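# Stop conditions and pad inspection for hand-held gripper sessions (draft 3 comments)

**Board:** Handling & Fixtures > Working Practice

---

**tqr_bench** wrote:

Posting the working text of our bench rules for comment before it gets frozen in May. Scope is hand-held parallel grippers used by a seated or standing operator at a table, recording demonstrations on household and office items. Arm-mounted grippers are out of scope and have their own sheet.

Background: the Girkthorpe bench has logged 2,568 sessions under draft 2. Of those, 457 were flagged at review, and most of the flags trace to three causes:

1. Debris on the finger pads (lint, thread, adhesive residue)
2. Second person inside the work area during a grasp
3. Object gripped at a point where it is joined to something else

Draft 2 covers cause 1 in a single sentence ("pads shall be clean") and doesn't mention the other two. Proposed text for draft 3:

> **4.1** Pads shall be inspected before each session and after any contact with textile.
>
> **4.2** Visible fiber on a pad face is a stop condition. Clear it, note it, restart the take.
>
> **4.3** No person other than the operator shall have a hand or arm over the table while the gripper is closed on an object.
>
> **4.4** Where an object consists of two or more joined parts, the operator shall state in the log which part was gripped.

Comments on wording preferred. Comments on whether we need rules at all were closed at draft 1.

---

**oldvise** wrote:

4.1 and 4.2 conflict with each other. 4.1 makes inspection periodic. 4.2 makes fiber a stop condition at any time. If the operator is supposed to stop on sight, then inspection is continuous and 4.1 should say so. If inspection is only before the session and after textile contact, then 4.2 can't be enforced between those points.

Also define "pad face." On the Darnent pads the face that touches the object is one surface and the block behind it has several more. Thread hanging off the back of the block does nothing to the grip. Thread between pad and object does.

---

**tqr_bench** wrote:

Accepted on the conflict. On the definition, I'd like to keep the whole block in scope. A thread on the side of a block migrates to the face within a few closes. We have takes where it did.

---

**kerf_and_shim** wrote:

I disagree with keeping the whole block in scope. We ran draft 2 with a strict reading for one month, anything on the block counted, and throughput dropped to the point where operators stopped reporting. A rule that gets ignored is worse than a narrow one. My version:

> **4.2** Fiber lying between the pad and the object is a stop condition. Fiber elsewhere on the finger is logged and cleared at the end of the take.

Regarding cause 3, I support 4.4, but it needs an orientation field too. Tall flat parts standing in a base behave very differently depending on grip height. Gripped low, near the joint, the panel stays put and the top is free to sway. Gripped high, you lever the joint. The log should have height as low / middle / high. No measurements. People will invent measurements if you ask for them.

---

**tqr_bench** wrote:

Low / middle / high is fine by me. A case for the wording is below. The panel is held from both sides just above the base block, so under the proposed field this logs as "panel, low." Fibers hang from the left pad where it meets the panel, and there is a loose thread off the lower edge of the right one. Patterned cloth with frayed ends is on the same table, and a forearm is across the far side behind the panel. I would stop this take under 4.2 and 4.3 as I wrote them. Under kerf_and_shim's 4.2 it depends on what you can establish about the contact surface, and from the operator's side I don't think you can establish much.

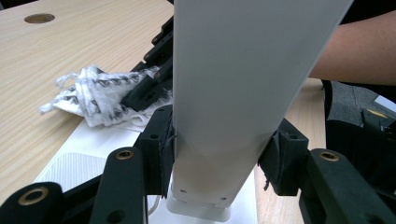
Marty's sheet handles the textile problem by exclusion, and I'd copy it outright: no loose cloth on the table unless cloth is the object under test. Then 4.1 loses its second trigger, 4.2 comes up rarely enough that the strict reading costs nothing, and the argument about pad face against pad block goes away. It is a housekeeping rule and can be checked before anyone picks up the tool.

---

**oldvise** wrote:

Exclusion works for single-object sessions. It fails for clutter sessions, where the whole point is to have unrelated items in the work area. About a third of our task list is clutter. You would need:

> **4.0** Loose textile shall be removed from the table unless the task sheet lists textile as object or clutter.

And then you still need 4.2 for the remaining cases. So the argument doesn't go away, it gets smaller.

---

**tqr_bench** wrote:

Smaller is acceptable. Adding 4.0 in that form.

---

**m_lathe** wrote:

Questions on 4.3.

"Over the table" is not a boundary anyone can judge. Does an elbow resting at the far edge count? We mark a tape line and the rule is written against the tape. Inside the tape is inside, outside is outside.

Second, "while the gripper is closed on an object" leaves out the approach. Most of our near contacts happened while the jaws were still open and moving toward the object, with the other person reaching in to straighten something. I would write it from start of take to end of take.

Third, who calls the stop? In draft 2 only the operator can. The operator is looking at the jaws. The second person knows where their own arm is.

---

**kerf_and_shim** wrote:

Tape is a bad idea on wood tops. It lifts at the corners and becomes another thing with fibers stuck to it. Use a mat with a printed border, or use the table edge and size the table to suit.

Agree with the other two points.

---

**m_lathe** wrote:

We replace the tape every 80 sessions and have had no lift. A mat shifts when something heavy is dragged on it. I'd leave the method open:

> **4.3** The work area shall have a marked boundary. From start of take to end of take, no person other than the operator shall have any part of the body inside the boundary. Any person present may call a stop.

---

**oldvise** wrote:

"Any person present" includes visitors. I'd take that. False stops are cheap.

One gap. Tasks with a handover need a second person inside the boundary by design. Mulevov's practice sheet has a separate class for those, with a spoken call before the hand comes in and another after it leaves. If draft 3 doesn't carve out handover, every handover take is a violation on paper and the reviewers will start waving 4.3 through.

---

**tqr_bench** wrote:

Handover will be 4.5. I don't want it inside 4.3. Sketch:

> **4.5** Where the task sheet specifies a handover, 4.3 is suspended for the second person from the entry call to the exit call. Both calls shall be audible on the recording.

---

**jig_nine** wrote:

Reviewer here, I read these logs all day. Two requests.

Add cables to section 4. A cable that passes between a finger and the object's base is not a stop under anything written so far, and it is the thing I see snagged most often after thread. Suggested: "Cables in the work area shall be routed so that neither finger can close on them or carry them." If the cable belongs to the object, say so in the log.

Please also make the stop reason a fixed list. I currently get free text such as "fuzz," "hairy," "bits," and "pad issue," and have to guess which clause it belongs to. A code matching the clause number is enough.

---

**kerf_and_shim** wrote:

Support both. For the codes, allow two per stop. Thread and a second person often come together, and with one code the operator picks whichever is less embarrassing.

I still object to the whole-block reading of 4.2 and would like that recorded with the draft.

---

**tqr_bench** wrote:

Recorded. Consolidated text as of March 10, 2018:

> **4.0** Loose textile shall be removed from the work area unless the task sheet lists textile as object or clutter.
>
> **4.1** Pads shall be inspected before each take.
>
> **4.2** Visible fiber on any surface of the pad block is a stop condition. *(Objection noted: limit to fiber between pad and object.)*
>
> **4.3** Marked boundary; no person other than the operator inside it from start to end of take; any person present may call a stop.
>
> **4.4** For joined objects, log the part gripped and grip height as low, middle or high.
>
> **4.5** Handover exception, with audible entry and exit calls.
>
> **4.6** Cables routed so that neither finger can close on or carry them. Cables belonging to the object are logged.
>
> **4.7** Stop reasons logged by clause number, two codes maximum.

Note that 4.1 went from each session to each take. That settles the conflict raised at the top of the thread and costs nearly nothing if 4.0 is followed.

---

**oldvise** wrote:

4.1 per take is fine. 4.4 needs a line for objects where the joint can't be seen. Default to "unknown," not to "single part."

---

**tqr_bench** wrote:

Added. Next comments against the consolidated text only, please, by clause number.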